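Chapter 4
What a Demonstration Shows

In July 2020 a company called Enlow held an open day at its Jallby office. More than 80 people signed up. Maarja Lukoševičius went for a trade newsletter, and Kayode Nwachukwu went because his packing plant was thinking of spending money on the product. They sat through the same program and came home with different notes. We will use both sets in this chapter.

Her notes are mostly about the talk. The speaker, Oluwaseun Garba, told the room that the gripper had learned to handle "anything you can put on a table." She wrote that down word for word and put a question mark beside it. His notes are mostly about the screen. The work was shown in simulation, and he wanted to know how many tries had been run, who chose the objects, and what became of the runs that were left out. He got an answer to the first question only. It was 2,000.

A large number of tries sounds like evidence. Whether it is depends on what was tried. A simulated object weighs what the programmer says it weighs. Its surface is as slippery as a number in a file. If those values are kind to the gripper, the gripper will look good, and running the test again will make it look good again. Garba did not say how the values had been set, and the printed handout was no help.

Nwachukwu also asked why the objects were so odd. His plant ships boxed hardware, and he had hoped to see a box. He was told that strange shapes make a harder test. Perhaps they do, but a strange shape with a handy narrow part may be easier to pinch than a plain carton. Before you accept the word "harder," ask what was measured. Keep the question in mind when you look at Figure 4.1, and write down what you would need to know before you called it a success.

Figure 4.1. Simulated grasp. The jaw pads hold a blocky purple-and-brown figure upright, with a translucent sphere behind it. 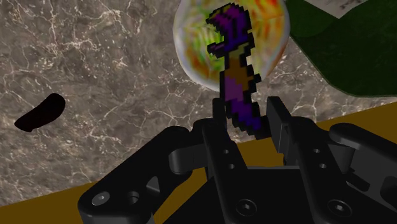 4.1 Claims, Tests and Audiences

A claim made to buyers is rarely worded like a claim made to engineers. Compare Garba's sentence with the one in Enlow's own handout: "The system was tested on 12 object types."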